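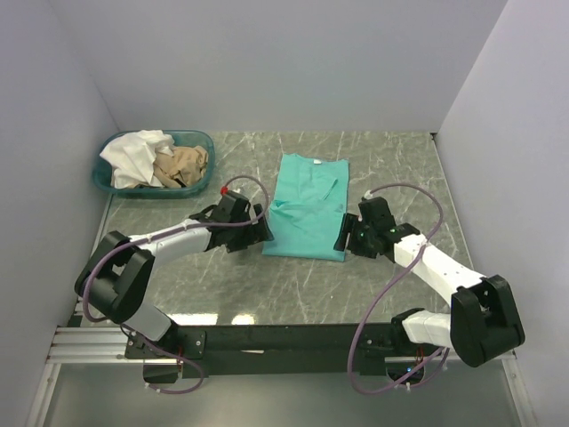
Film Studies 4, Mendville evening section
Notes for week 9: watching a low-budget thriller twice

Hi all. A few of you asked for my notes after the screening of Daher, so I've typed them up more or less the way I said them, minus the part where I couldn't work the projector remote.

First, some background. Bouchra Zaki shot the movie in 16 days, mostly inside one farmhouse, and it played to small crowds in October before it vanished from theaters. I saw it then and didn't like it much! I thought the middle dragged and I guessed the ending early. I've come around since, and I want you to see why.

Watch how little the sister talks. In the first half hour she has maybe a page of dialogue, and yet we know she's lying, mostly from when Zaki decides to cut away from her. Keep an eye on the breakfast scene especially. The brother asks a question, and we stay on HIS face while she answers. We never get the shot of her we're waiting for. (Compare this with Inell, which we saw in week 4, where the camera practically chases whoever is speaking.)

Sound next. There's almost no music until the drive to Lakbridge. Some of you said you found that boring, and fair enough, but go back and listen to the refrigerator hum. It drops out right before the phone rings, both times. I missed it completely on my first viewing and felt pretty silly.

The ending: I still think the last scene runs too long. We argued about the letter and didn't settle it. My take is that he never reads it, and if you think he does, please write your paper on that, I'd love to be talked out of my position.

Paper is one scene, your choice, 4,000 words maximum. Don't retell the plot, I've seen it. Pick a scene you can rewatch until you're sick of it and tell me what the cuts are doing. Drafts go in the box outside my office.

Reading for next time is the chapter on point of view. Skip the section on flashbacks, we'll get to that with the next movie.

January 2004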